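HELP WANTED: hands and evenings for the two-arm table, Jutdale shared workshop

Posted by Kirsty Mapplebeck
Category: Calls / Participants / Some paid

Quick version. Two robot arms, one white table, a build that has outgrown the three of us. Looking for 4 people from July on. Evenings mostly, 6:30 till we get kicked out at 10. No degree needed, no robotics job needed. You do need to turn up.

What we're building

Project is called Serar. Home kitchen helper, sort of. Picks stuff up off a table, puts it in a pan or a bowl, puts it somewhere else when you ask. Started in Trevor Haworth's garage, moved to the back bay at Jutdale last winter when the second arm showed up. Code is ours, mounts are ours, the gripper fingers are on version six and I'm not happy with those either.

Gripping is okay. Letting go is worse. Anything knobby or squishy is a coin flip. That's the part we need people for.

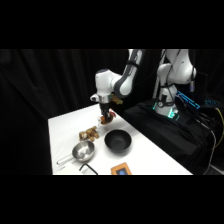
Pick-and-place table at Jutdale, one arm holding, second arm on its stand.

Who we want

Operators, two of them. You drive the arm by hand controller and repeat short tasks. Pick up, move, put down, reset the table, go again. Target is 2000 clean runs by the end of the season and we are at 998. It's repetitive, bring music. Training is one evening with me. Gamers do well at this, so do people who sew.

One person for wiring. Cables need routing properly, with strain relief and labels, the whole job. If you've done stage, AV or car audio that's plenty. You'd work with Güven Gündoğdu who did the power side and would love to hand some of it over.

One person for fingers and fixtures. 3D printing, a bit of CAD (any program, we can import most things), silicone casting a plus. You would get your own shelf and a spool budget.

Also would be great but not essential: someone who can write. Our build log is four months behind and mostly says "fixed it".

Pay etc

Operators get $200 per block. A block is five evenings, paid at the end of the block, cash or transfer. Wiring and fixtures roles are unpaid, but you get free workshop membership while you're on the build plus materials. Parking out back, free after 6. Pizza happens.

Things to know

- Must be 18 or over, workshop rule
- Safety talk before you touch anything. Cyril Bainbridge runs it, takes 40 minutes, no skipping even if you do this for a living
- Hair tied back, no loose sleeves, no lanyards
- One person on the e-stop whenever an arm is live. Always
- Bay is up a short flight of steps, no elevator yet sorry. If thats a problem tell us, the labeling and log work can be done from home
- We record runs. The camera points at the table but your hands or your voice may end up in it. There's a form to sign and you can say no to the audio

Not looking for: agencies, investors, anyone who wants to put it on a drone.

Donations of objects

Even if you can't come in, we want things to pick up. Small pans, plastic bowls, toy food, sponges, dog toys, odd kitchen tools. Odd shapes are best. Nothing sharp, no glass, please wash it first. Box is inside the front door at Jutdale marked SERAR. You won't get them back, or not in the same shape.

How to apply

Leave a note at the front desk or message me through the members board. Tell me:

which role
what evenings you can do
one thing you've built or fixed, any size, a photo is fine

No resumes please. I read everything but slow, give it a weeek and then nudge me. First come in for a look, half an hour, see if you like it. Operators start in July, the other two roles as soon as we find you.

Kirsty

Edit: one operator spot is gone. The rest still open.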